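UAS Mapping Technician, Field and Office (two openings)
Alness Aerial Survey
Posted in May. Open until filled.

Alness Aerial Survey flies small unmanned aircraft for county road departments, drainage districts and private landowners. Most of our work is corridor mapping, stockpile volumes, culvert inspection and before-and-after surveys of streams and levees. We are hiring two technicians to work out of the Vernell office. Both positions are full time and permanent.

The work

You will spend three days in the field in a normal week and two at a desk. Field days start at 6:30 a.m. at the office, where crews load the truck and check batteries and airspace notices before leaving. Crews are two people, one flying and one acting as visual observer, and you will trade places through the day. Most sites are within a two-hour drive. Overnight trips come up once or twice a month between May and October and rarely in winter.

Duties in the field include setting and surveying ground control points, flying planned and manual missions, keeping the flight log, talking to landowners and road crews, and packing out everything we brought in. You will carry equipment weighing up to 40 pounds over uneven ground. Waders are provided for drainage work.

Desk days are for processing imagery, checking it against control, preparing orthomosaics and surface models, and writing the short site report that goes to the client. Reports are reviewed by Polyxeni Tzavaras, who manages our data group and will be your supervisor on those days. In the field you report to Dorin Enache, chief pilot.

Our largest current contract covers 388 miles of county road and the ditches and culverts on both sides. There are 1,760 culverts on the inventory list, and each one gets an oblique photo set and a condition code. One of the two new technicians will be assigned mostly to this contract for the first year. The other will split time between stockpile work for the Stunitz quarries and general calls. Tell us in your letter if you have a preference. We will try to go along with it but can't promise.

What we require

A current FAA Part 107 remote pilot certificate. If your recurrent training is due, finish it before the start date.

At least 80 hours of logged flight time on multirotor aircraft as remote pilot in command. Simulator time does not count toward this. Bring your logbook or an export of it to the interview.

A valid driver's license and a record our insurer will accept. You will be driving a three-quarter-ton pickup, sometimes with a trailer.

Working knowledge of at least one photogrammetry package. We don't mind which. Ours takes a couple of weeks to learn if you already understand overlap, control and coordinate systems.

Clear written English. Reports are short, but county engineers read them closely and so do their lawyers.

What would help

Experience with RTK or PPK workflows, GIS coursework, a surveying background, time on a fixed-wing mapping aircraft, or night operations. Spanish is useful on many of our sites. A two-year degree in geomatics, surveying or aviation is welcome, as is equivalent work experience. Three of our current pilots came from road crews and have no degree.

Pay and benefits

Pay starts at $2,177 every two weeks, with overtime for hours over 40. There is a review at six months and then yearly. Overnight trips are paid with a daily meal allowance and a single room – we don't ask people to share. Health and dental coverage begins on the first of the month after you start. You get 12 days of paid vacation in the first year, plus sick leave and the usual holidays. We pay for your boots, up to one pair a year, and for any training we ask you to take.

Your personal aircraft stays at home. Everything flown on a job belongs to the company and is covered by our policy.
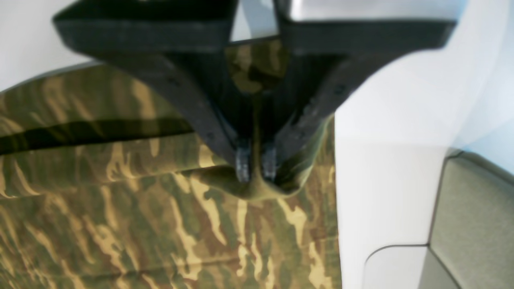
Training and first months

New technicians spend two weeks with Bimla Gautam in the shop and on the practice field north of the office. That covers our checklists, battery handling and storage, the maintenance log, lost-link procedures and radio calls. You will then fly as second crew member for six weeks before being signed off as lead on routine sites. People with a lot of mapping experience sometimes get there sooner. Work over or near traffic needs a separate sign-off from the chief pilot, usually in the second half of the first year.

How to apply

Send a resume, a one-page letter and a summary of your flight hours by aircraft type to Paraschiva Chiriac in the Vernell office. Please include one sample of your own mapping work, such as an orthomosaic, a volume report or a control sheet. Remove client names if you need to. Links are fine; please don't mail drives.

We read applications as they come in. If yours looks like a fit, Iulian Tudose will call to set up a half-hour phone conversation. After that there is one in-person visit of half a day, made up of an interview, a short practical flight on our aircraft and a processing exercise with a small data set. We pay mileage for the visit. Everyone who applies gets a reply, normally within three weeks.

Questions about the county contract can go to Dorin Enache. Questions about schedule, pay or benefits should go to Paraschiva Chiriac.

Alness Aerial Survey is an equal opportunity employer. If you need an accommodation for the phone call, the visit or the practical flight, say so in your letter or when Iulian calls.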